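Small Chairs, Small Rooms: gallery

Photographs from the children's seating page, put together by Apolline Rolland for the Vivadov toy and furniture library. Select a heading to return to the catalogue.

The library lends small furniture to families with children under five. Most of what goes out is plastic, as it is light, it wipes down and it stacks in the van. Chairs are by far the most borrowed item. The list stands at 178 pieces, and 23 of those are chairs or stools of one kind or another. The rest is tables, step stools, book boxes, bouncers and a few play kitchens that take two people to lift.

This page is for anyone who wants to see how a child's chair sits in an ordinary living room before asking for one. Catalogue pictures on a plain background give no idea of size. A chair that looks like nothing on a page can take up a fair bit of floor once there is a sofa and a folding chair in the same room.

Some notes on borrowing, as the same questions come in each month.

Size. Measure from the floor to the back of the child's knee with shoes off. The seat should be level with that or slightly lower. If the feet dangle, go down a size. Children grow out of the smallest chairs quickly and you can swap at any time during the loan.

Floors. Hard plastic feet slide on tile and marble. Felt pads help on wood but come off on tile when the floor is mopped, so we suggest rubber ones. Please take off any pads you have added before you bring the chair back, and pick off the glue as well.

Seat pads. Pads are lent separately from chairs and are listed under Soft Items. They can be washed by hand and dried flat. Do not put them on a radiator — the backing curls and will not lie down again. If you already have a pad at home, use that. It does not have to match.

Cleaning. Warm water and washing-up liquid. No bleach on coloured plastic. The slots in a slatted back collect crumbs and are easiest to do with an old toothbrush. Crayon comes off with a dab of cooking oil, then soap.

Where to put it. Near a grown-up's seat is usually best. A child will use a chair that is beside the sofa and ignore the same chair in a corner. Leave enough room for them to walk all the way round it, as most like to push a chair before they sit on it.

Bouncers. These are kept on the floor only, never on a sofa or a table. Hand the bouncer back once the baby can sit up without help, even if the loan has time to run.

Sitting down. Very young children tend to climb on to a small chair front first and then turn round. Let them do it on the seat with a hand near the back. Standing on the chair is how most of the split legs happen.

Loans and returns. A loan lasts 2 months and can be renewed once. Returns are on Sunday morning at the Pravum Road door. Chairs come back clean, please, with the loan card. If a leg has split, tell us and do not tape it. The Okafor room is for collections only and there is nowhere to leave things there.

Weight. Do not let adults sit on the children's chairs, and do not use them for reaching shelves. The step stools under the Dremex heading are the ones for that.

The pictures can be borrowed for playgroup noticeboards. Please put the library's name next to them. Write to Apolline through the contact page if you need larger copies.

Living room, child's seat 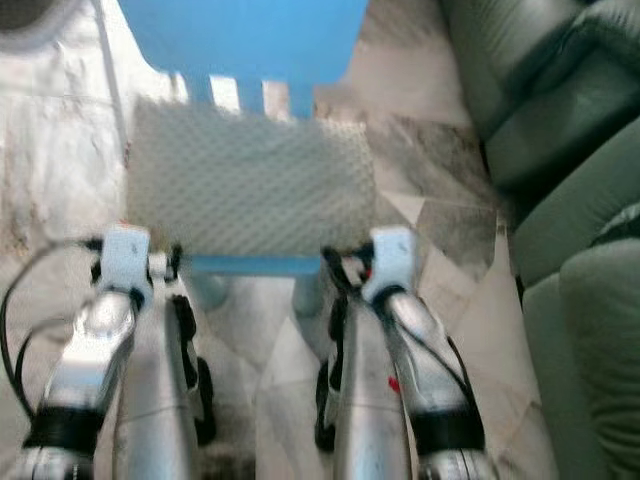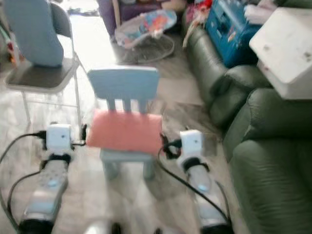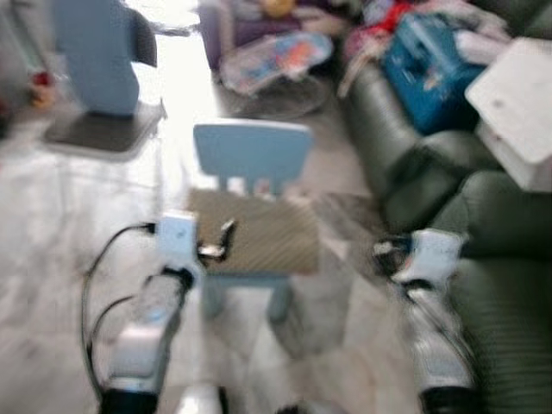 Blue plastic child's seat with a slatted back, at home. In the second picture, a baby bouncer with a patterned seat is behind; in the third, the chair is by a dark green sofa.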